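This site uses cookies. By staying on the page you accept them.

Filed under: Opinion, Robots, Learning by Doing

Let People Hold the Arm

I spent most of January teaching a robot arm to handle a cup, and I loved it! I had expected to write code. What I did was grab the controls and do the job 200 times, slowly, while the arm kept a record of every move my hands made.

You learn so much about your own hands this way. Where do I start to close my grip? How near do I let one finger get before I bring in the other? I'd never once asked myself that (who would?), and now I can't pick up my coffee without thinking it over.

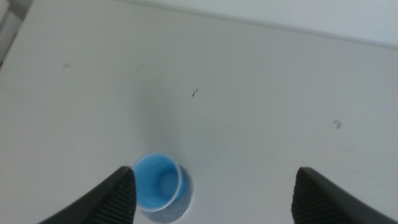
Mahmoud wrote to me that he prefers guiding the arm directly by hand, that remote control always makes him clumsy, and that a clumsy teacher gets a clumsy robot. Fair enough! I was awful for my first 13 tries. But I got better, and I think the early fumbles are worth keeping, so long as you mark them as fumbles.

My real wish is for more kinds of people to get a turn. The shop in Cerwood has 2 arms and a waiting list, and everyone on it writes software. Bring in bakers, nurses, people who fix watches. They know things about touch that I'd love to see an arm pick up.

© Walville Notes | Contact | Back to top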